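Vastovness interactive release: progress report to Holroyd
17 Feb 2023

Work on the playable edition of the Vastovness album remains within the agreed budget. Stirov has delivered the second build, which runs on both handheld and desktop. Nine of the songs now start at the correct point in play. The tenth, Zullach, still begins too early if the player skips the opening titles – the fault has been traced to the save file and a fix is in testing.

The closed trial opened in October with 580 players, who logged 1422 full sessions between them. Average sound delay on the handheld was higher than we would like, so the audio files have been packed again at a lower bit rate.

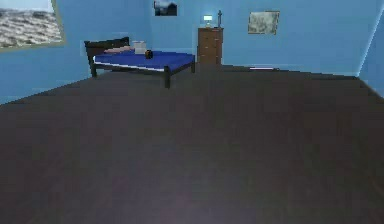 Listening tests on the new files found no loss that the band's engineer was willing to reject. Download size has fallen by a fifth as a result.

Sign-ups for the launch stream stand at 2970. Two items need a decision from Holroyd: the length of the exclusive period before the videos go to other sites, and whether the lyrics are to be translated for the first release. Stirov needs both answers before the store pages are submitted.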